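Kultton Workroom
Home | Opening hours | Lockers and storage | Contact

Lockers and storage: frequently asked questions

Many new members write to us with the same questions about the lockers, so I have collected the answers on one page. If your question is missing, please write to me and I will add it.
Veronika Győri, members' desk

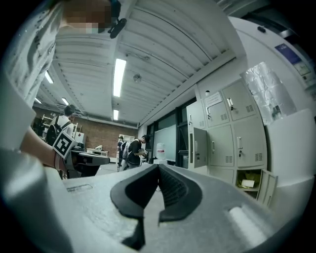
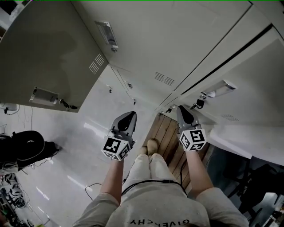
Who can have a locker?
Every member who comes to the workroom regularly can ask for one. You do not need to have a project running. Visitors with a day pass can use the metal shelving for their bags, but please take everything home in the evening.

How do I get my key?
Come to the desk between 9 a.m. and 4 p.m. and sign the key list. We give one key for each locker. The deposit is 21 euros and we return it when you return the key. We cannot send keys by post (we tried this once and it was not a good experience).

I lost my key. What now?
Please tell us on the same day if you can. We keep a second key in the office and Dénes Medve will open the door for you. A new key costs 6 euros. If you find the old one later, bring it back to us, because two keys in circulation make confusion in the list.

My key turns but the door does not open.
This is the most frequent problem. On the larger cabinets you have to turn the key completely and only then pull the handle. If you pull while you turn, the latch stays in its place. Push the door a little with your knee or your hand, turn again, then pull. Please do not use a screwdriver. Locker doors can be bent very easily, and a bent door never closes nicely again.

May I leave my door open while I work?
For a moment, yes. For the whole morning, no. The doors are large and people walk along the cabinets with their hands full. Michalis Triantafyllou has the scar on his eyebrow to prove it. When you have taken out what you need, close the door and take the key with you. A key that hangs in the lock is an invitation to lose it.

What can I keep inside?
Tools, work clothes, indoor shoes, notebooks, unfinished work and small boxes. Soft things are better at the bottom and hard things on top of nothing that can break. If you keep a box of small parts, put a lid on it.

What is not allowed?
Food without a closed container, wet clothes, open paint or glue, and batteries on charge. Also please no perfume or very strong soap. The ventilation slots let the air out as well as in, and your neighbor will notice it before you do.

My things are too long for the locker. Where do they go?
Long pieces go to the metal shelving at the back of the room, with a label. On the label we need your name and the month. Things without a label wait for 21 days on the lowest shelf and after that we give them away. The labels and a pen are in a Jeltlow tin at the desk.

Can I put my bag on the floor in front of the lockers?
Better not. I know that it is practical when you are changing your shoes, but the person behind you looks at the upper doors and does not see the bag. Keep the floor free along the whole row of cabinets.

And on the workbenches?
The benches are for work. You can put there the things you use at this moment. At the end of your session, clear your part of the bench and wipe it with the dry cloth. The small equipment that belongs to the benches stays on them.

Can two members share one locker?
Yes, and many do. Both names must be on the key list, and one of you is responsible for the key. Josphat Mfaume and Hywel Eynon have shared one for six years and they recommend a piece of cardboard in the middle.

When are the lockers cleaned?
Two times a year, in June and in December. In these months we ask you to empty your locker for one evening. We put a notice on the doors before. You clean the inside yourself, with warm water and very little soap. We clean the outside and put a drop of oil in the locks.

I am going away for some months. Can I keep my place?
For up to 6 months, yes, if you write to us before you leave. For a longer time we need the locker for the next person on the list. You can pack your things in a box and we will keep it at our Ultstead store, without a fee for the first month.

How do I give my locker back?
Empty it, wipe it, take off your stickers (also the ones inside the door) and bring the key to the desk. Leave the door unlocked. I check the locker and you receive the deposit back at once, in cash.

Whom do I call if the desk is closed?
Extension 630, until 8 p.m. After this hour, please leave a note in the box at the desk and we will answer it the next morning.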